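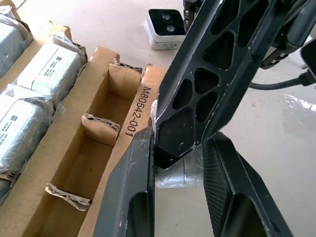
Home | Food | Garden | Makers | Subscribe

October, by Declan Fothergill

I have a soft spot for a cardboard box with dividers in it, even one whose walls have gone ragged at the top. My grandmother kept one like it in her cellar at Bickerstaff, and every jar she owned had its own long brown lane to lie in.

A rack, though, is a lovelier thing altogether! Thin pale plywood strips slot together into a low frame, with a foot splayed out at each end, and it'll sit happily on any table you've got.

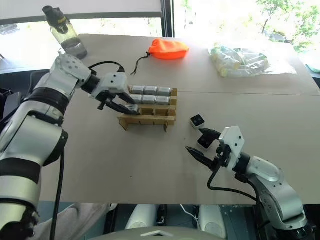
Two rows of three silver cylinders on the plywood rack.

I've since drawn up one for my own pantry, 40 centimetres long, and my neighbours in Prornitz have asked for the pattern.

Contact us | © Skavier Magazine | Back to top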